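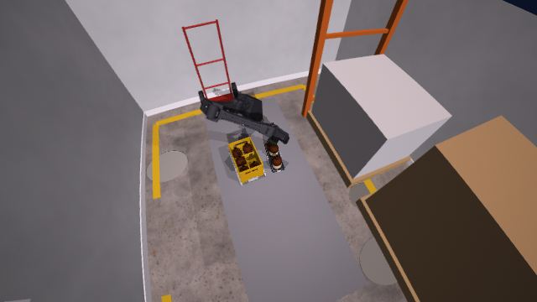

An evening at the Gololstead workshop

I'd been meaning to get over to Gololstead since the spring, and last Thursday I finally did it. It's a shared workshop on the edge of Hondley, in what used to be a tile showroom, and they do an open evening every so often where members leave their projects out and you can wander around bothering people. I'm a woodworker mostly (badly), but I went for the robot.

The robot is called Toma. It's an arm, and Caroline Mushi and Jonatan Solberg have been building it for the better part of two years with parts from all over. Its job in life will be to move bottles between a crate and a tray. The workshop has a little home-brew crowd who rinse and refill the same bottles over and over, and Caroline got tired of doing the shuffling by hand.

What I hadn't understood before I went is that most of the work right now happens on a screen. The real arm is in pieces on a bench with its shoulder joint out, and Jonatan was happy to let me poke at it, but the bottle handling is all being worked out in simulation first. They've modeled the table, the crate, the tray, the bottles, and a whole small warehouse room to put them in, right down to a red hand truck leaning on the wall! I asked Jonatan how long the hand truck took and he changed the subject.

Getting there and getting in

Doors open at seven. I showed up early and sat in the car like a weirdo, then followed a man carrying a lathe chuck through the side door. Parking is along the fence and it fills up, so come early too, but bring something to read. There's a coffee urn by the sink and a jar for change.

Shamim Hayat was doing the welcome and gave me a quick lap of the place. Wood at the front, metal behind a curtain, electronics upstairs. The stairs are steep and I'd think twice about them with a bad knee. The robot people have the long room at the back of the upper floor, with a big monitor on a rolling stand that wanders off down the slope if you don't lock the wheels.

Watching the bottles go

Caroline ran it for a bunch of us, maybe a dozen people squeezed in between the benches. You see the gripper come down over a bottle, the two green fingers close on the neck, and up it goes. I know it's only a drawing of a bottle, really, but I was holding my breath the first time. The woman next to me clapped.

The neck grip was a big argument, apparently. Jonatan wanted to hold the bottles around the body, which feels like the sensible thing to do – it's how I'd pick one up. But once bottles are packed into a crate you can't get fingers down between them, and the neck is the part you can reach. So the fingers got redrawn with that open triangle between them, and now Jonatan says it was his idea.

They also have bottles with different labels in there, cream and red. Caroline wants the program to be able to tell them apart later on, one label for the brown ale and one for whatever Gheorghița Chiriac is making with plums. For now a bottle is a bottle, and it was plenty to look at.

I got to pick which bottle it went for. I took the middle one, and then I went again, and then a kid behind me very politely asked if I was done.
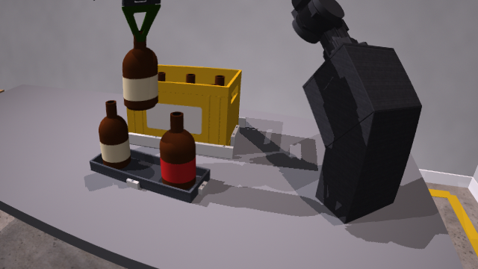

What can go wrong

Lots, and they were cheerful about it. Caroline keeps a log of every try, and as of that evening it stood at 1,202 runs. She scrolled back through some of the early ones for us. In one the arm swept the whole tray off the table in a single move, and in another it went for a bottle, closed on thin air beside it and then carried the air very carefully to the crate. That one got the biggest laugh of the night.

The tray was a headache too. It used to sit loose on the table in the model, and any little bump would turn it, so everything after that was off by a finger's width. Now there are small white clips against its sides. Léonie Vidal drew those, and she has printed a real set to go on the real table. She let me hold one. It weighs nothing and I nearly put it in my pocket by accident.

I asked the obvious question – why not just try all this on the real arm? Jonatan pointed at the shoulder joint lying on the bench. Then he pointed at the broom. Fair enough! They did try it with actual glass once, back when the arm was in one piece, and Shamim is still finding bits under the radiator.

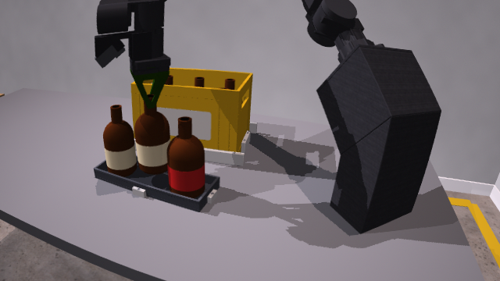
Green fingers on the neck of the middle bottle, with the red label nearest. From the simulation.

I stayed longer than I meant to at that screen. The arm is a great big dark thing compared with the bottles, and I hadn't pictured it that way from the parts on the bench. Caroline says the real one will go on a table with proper bolts through it, and she was eyeing me a bit while she said it, so I think I may have agreed to make the tabletop. I've got some beech left over. I'll have to measure.

If you want to go

The next open evening is in September, same time, and you don't have to be a member. It's $8 at the door for adults and kids get in free. Membership is $30 a month, and you can try the wood shop for an evening before you decide. Wear closed shoes or they won't let you past the curtain, and I saw one guy in sandals get turned around.

Jonatan hopes to have the shoulder back in by then. Caroline made a face when he said it. I'm going either way, and I'm taking my brother-in-law, who owns a lot of bottles.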